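Gripper Fault During Cloth Handling: Project Report
Robotics Lab II, final submission
September 15, 2026

1. Background

Our team was assigned the Drirkstead arm for the semester, fitted with a two-finger parallel gripper and a small camera at the wrist. The goal was to have the arm pick up a piece of cloth, lift it, and lay it down flat. The motion planning came from Pledon, the package the lab already uses, and we wrote our own grasp controller on top of it. This report covers the fault that stopped our testing, how we traced it, and what we changed. The cloth folding results are in the separate results file.

2. What happened

On trial 624 the gripper closed on the cloth and did not open again when the release command was sent. The arm continued with the next step in its program, which was to move back to the home position. It dragged the cloth across the work area with it. One of us pressed the emergency stop. No one was hurt, and the arm did not hit anything hard enough to trigger its own collision stop.

We reset the system and ran again the same afternoon. That was a mistake, and our lab supervisor told us so. The same fault came back on trial 691. After that we stopped all powered testing until we had a cause.

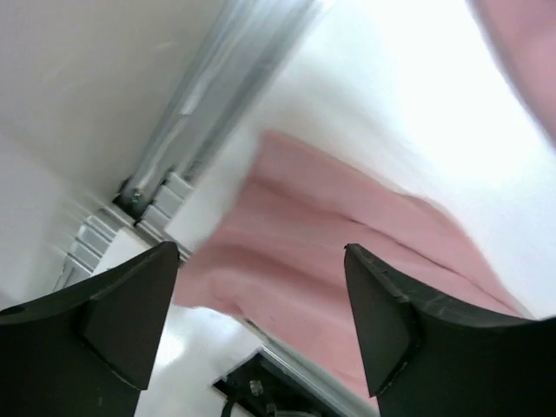 Our first guess was that the fault was mechanical. Soft material can bunch up between the fingers and get pulled into the linkage, and we thought a fold had jammed it. The fingers have pointed tips with a flat angled facet on the inner side, and the right one has small nicks along its top edge, so we also considered that the cloth was catching on the damaged plastic. We took the fingers off, cleaned the slides, and moved them by hand through their full travel. They did not bind. We then pulled the cloth over the chipped edge many times and it never held.

3. Finding the cause

The controller log gave us the answer. Each gripper command goes out with a sequence number, and the gripper sends back an acknowledgment. In both failed trials the release command was sent but the acknowledgment that came back belonged to the earlier close command. It had been delayed on the serial line. Our code only checked that some acknowledgment had arrived. It did not compare the number. The program marked the release as done and went on.

The delay showed up when the wrist camera and the gripper shared the same Terkance USB hub and the camera was sending full-rate video.

4. Changes

We made 2 changes to the code. The controller now compares sequence numbers and resends once if they do not match. The arm is also not allowed to start a move after a release until the finger position sensor reads open. If it does not read open in time, the arm holds still and an alarm sounds.

On the hardware side, the gripper now has its own port on the control computer. We also replaced the right finger, even though it had not caused the fault.

5. Retest

We ran 2106 open and close cycles with the camera on at full rate and the Gounder data logger recording. There were no missed releases. We then unplugged the gripper cable on purpose during a release, at low speed and with everyone outside the marked area. The arm held position and the alarm sounded.

We did not test with heavier cloth or with the older hub firmware. The next group should do both before raising the arm speed above the lab limit.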